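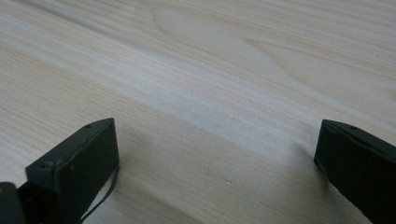
Préparer un séjour avec surclassement en points : la marche à suivre

Cette procédure concerne les voyageurs inscrits au programme Tikeo qui souhaitent réserver une chambre standard, puis demander une villa ou une suite dans le même établissement. Elle s'applique aux hôtels du groupe Prultton, y compris le complexe balnéaire d'Ululberg.

1. Vérifier le solde

Ouvrir l'espace membre, rubrique « Mes points ». Le surclassement coûte 3 000 points par nuit, quelle que soit la saison. Les points en attente de validation ne sont pas utilisables. Un séjour récent met parfois plusieurs jours à apparaître.

2. Réserver la chambre de base

Choisir un tarif marqué « éligible ». Les tarifs prépayés par une agence tierce sont exclus - y compris lorsque le numéro de membre figure sur le bon de réservation. Noter le code de confirmation et la catégorie exacte de la chambre.

3. Déposer la demande

Dans le détail de la réservation, sélectionner « Surclassement », puis la catégorie voulue. La demande porte sur la totalité du séjour, sans possibilité de la limiter à certaines nuits. Pour 2 voyageurs, contrôler que la capacité affichée correspond bien au nombre d'occupants déclaré.

4. Suivre la réponse

Le statut reste « En cours » jusqu'à l'attribution. En mars, période chargée à Ululberg, les villas sont attribuées tardivement. Si la demande n'a pas abouti 13 jours avant l'arrivée, la déposer de nouveau avec une catégorie inférieure. Les points sont débités à la confirmation seulement.

5. Organiser le transfert

Le transfert depuis l'aéroport n'est pas inclus dans le surclassement. La navette Yokoyama se réserve séparément, avec le numéro de vol. Elle ne circule pas le samedi après 18 h ; prévoir un taxi dans ce cas.

Annulation

Annuler d'abord le surclassement, ensuite la chambre. Dans l'ordre inverse, la restitution des points passe par le service client, avec le motif 596 à indiquer dans le formulaire.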